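Wellard open day, Saturday visit

Most of the talk upstairs was about rules for recording desk work, the kind robots are later trained on. Gopinath Rao handed out Wellard's handling code, 38 clauses, and I asked who checks them. He said Pover does, on paper.
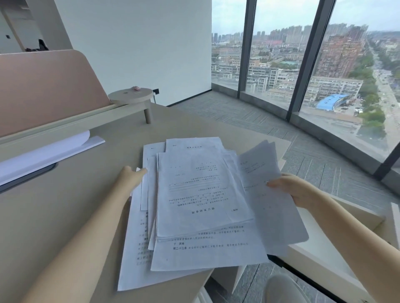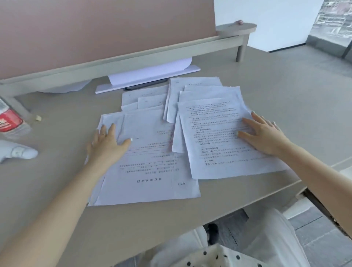
Two hands and printed pages at the desk.

My doubt is with clause 12 - real contracts need masking before anyone records them, yet the code never says who signs off. Dede Lamptey promised a new draft. I'll believe it when I read it.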